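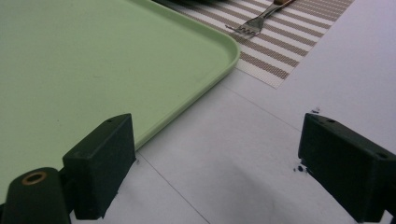 A light green tray and a striped woven placemat.

Wonenari Posts Full Audio of Trindusholm Radio Session

Wonenari has released the complete recording of its live session at Trindusholm, the Tridville studio hall where the group played in September to an audience of 200. The release has seven songs and runs 40 minutes. It is available as a stream and as a download, with a vinyl pressing to follow through the label Younis.

An edited version went out on local radio the same evening, with two songs removed and the breaks between numbers shortened. The new release restores the missing songs, "Low Water Mark" and "Transit," and keeps the set in the order it was played. "Transit" has not appeared on any earlier Wonenari record. Its arrangement is sparse: one electric guitar, bass, brushed drums and two voices, with an organ part entering after the second chorus.

The session was recorded to multitrack and mixed again for this release. The broadcast mix had been made live at the desk and was compressed for radio, which pushed the vocals well forward and flattened the drums. On the new mix the lead vocal sits lower, the bass is audible as a separate part, and the hall microphones are used throughout instead of only during applause. No overdubs were added. A false start before the fourth song has been left in, along with a short tuning break.
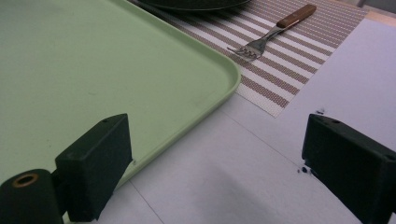
Younis said in a statement that the delay between the broadcast and the release came from a fault on one of the organ tracks, which had picked up a low hum from the stage power supply. The label said the hum was filtered out by hand, section by section, and that traces remain in the quiet opening of "Low Water Mark."

Tempos are slower than on the studio versions. "Harbor Clock," the closing number, is taken at 78 beats per minute and extended with an instrumental section that lasts almost as long as the song itself. The key has been dropped a whole step, and the second verse is sung by the bassist. The lyrics are unchanged, apart from a repeated last line.

Video was shot from three fixed positions and from the balcony, but only "Transit" and "Harbor Clock" have been posted. Both clips use the new stereo mix. The remaining footage is being edited, and no date has been given for it.
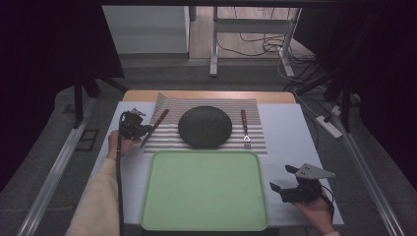
One listener wrote under the "Transit" clip that the radio version had more punch on small speakers, and asked whether the original broadcast mix would be kept online. Another reply asked for the hall microphones to be offered as a separate download. The band has not responded to either request.

The vinyl edition will be split across two sides, with the break falling after the fourth song. It is cut from the same master as the download and comes with a printed sheet listing the instruments and microphones used. Orders are open through the Younis store, and copies will also be sold at the Trindusholm box office.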